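Report on Our Visit to the Open Day at Wimwood
Written by Zahira Pillai, for the Robotics and Society project
January 25, 2021

2 Comments | 40 Shares

I had been looking forward to this open day ever since Mr Baumgartner first mentioned it in September, and I am glad to say it was well worth getting up early for. My project partner, Herman Hidayat, came with me, and between us we filled most of a notebook (his handwriting, so I have had to guess at a few words). We spent the longest time at the handling demonstration, and most of this report is about that.

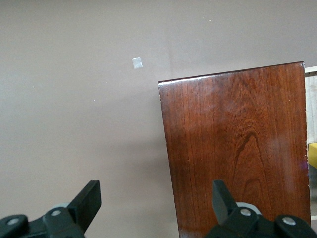
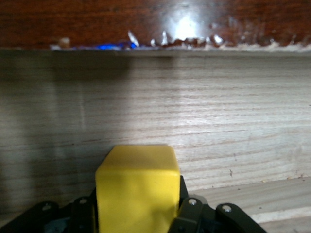 Figures 1 and 2. The gripper by the dark varnished board with its fingers open, and, in the second picture, with the yellow cube between them.

The demonstration was run by Endang Pangaribuan, who was very patient with us and let us stay on when the next group came in. She explained that picking up a cube sounds like the easiest job in the world until you have to write down every step of it. Where is the cube? Which way is it turned? How far should the fingers open, and how hard should they close? Herman wanted to know why the cube was such a strong yellow, and she told us that a plain bright colour is easier to find against wood – though shiny surfaces are a nuisance, as the glare moves about whenever the arm does. You can see a patch of it on the varnish in both pictures.

What I liked best was being able to look from the arm's own point of view. I had always imagined a robot looking down on everything from above, like a person at a table, but from down by the fingers even a small cube seems enormous and the wood behind it might as well be the side of a house! It made me think again about our own Jugah model at school, where we put the camera up on a pole and then wondered why the claw kept blocking it.

After lunch there was a talk by Rohani Nair on sorting work in warehouses. She was careful to say which parts are still done by hand, and there were plenty of questions, mostly about jobs. I wish it had gone on longer.

For our next stage, Herman and I would like to try moving the Jugah camera down beside the claw and using one coloured block before going back to mixed objects. We would both like to thank Mr Baumgartner for arranging the coach.

233 Likes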